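3.2 Protein recovery from fermentation cultures

Growth of the Costidico strain followed the usual pattern. Lag phase short, then fast rise, then flat. All cultures were seeded from the same frozen stock (Gusier line, passage 2) and kept in the dark. Salt was the main variable. At low salt the cells grew well but the enzyme came out cut, probably by host proteases; at high salt growth was slow and yield poor. Middle range best, see below.

Protease activity in the Bever medium peaked at 2301 units per liter, against 1952 in the Wolde medium. Difference held in both runs. We did not test a mixed medium, time ran out in March.
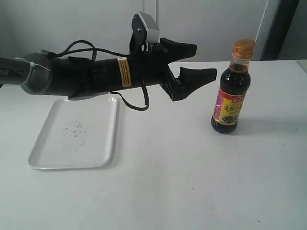
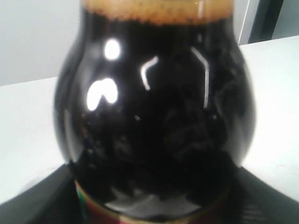

Figure 4. Soy sauce bottle on the tabletop; dark glass bottle, upright.

Purification was done on a single column. Wash step longer than in the first protocol, becuase the brown pigment sticks to the resin and throws off the absorbance reading. Even so nearly 163 mg of protein was recovered per batch, with one main band on the gel and a faint smear under it. The smear was not identified. Could be breakdown product, could be carry over from the wheat.

Activity after freezing was lower in every sample. Adding glycerol helped some. Samples kept cold but not frozen lost less, so all later assays used unfrozen stock. Note that the pH drifted down during storage and was not corected; values in Table 3 should be read with this in mind.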